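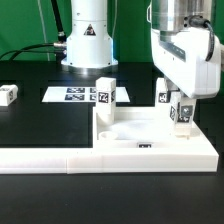 Household robotics is the branch of robotics concerned with machines that do domestic work such as tidying, laundry, cooking and cleaning. It overlaps with light shop-floor automation, where similar arms and grippers are used for sorting, packing and putting parts together.

Background

Machines for single chores are old. A patent for a hand-cranked washing machine was granted in the United States in 1851, and most later appliances followed the same pattern of one machine for one job. A general-purpose machine that can move between jobs has been much harder to build.

Current abilities

Robot vacuum cleaners and lawn mowers are sold widely. Arms that pick up and place objects work well in factories, where parts arrive in known positions. In homes the same task is less reliable, as objects vary in shape, get moved about and are often partly hidden behind one another.

Researchers often simplify the problem by attaching printed square markers, known as fiducial tags, to objects and work surfaces. A camera can work out the position and angle of a tag from its corners, so the arm does not have to recognize the object itself. Tagged blocks are a common stand-in for furniture parts and boxed goods. Results from such setups do not always carry over to untagged objects.

Trials

The Stament trial, led by Jolanta Urbańczyk and Ksawery Michalski, gave a two-arm system 12 chores, each repeated 200 times. Setting a block upright in a fixture was the most dependable. Folding a towel took over 2 minutes and often needed a person to step in. A later study at Birhane left out the tags, and scores fell on every chore except wiping a flat surface.

Limits

Soft items, clear containers and tight-fitting parts remain difficult. Cost is a further barrier – a pair of arms needs mounting, cabling and regular calibration. Grażyna Domański has argued that small workshops will adopt such machines before homes do. Ryszard Czarnecka takes the opposite view, pointing to demand for help among older people living alone.

See also

Robot gripper
Home automation
Fiducial marker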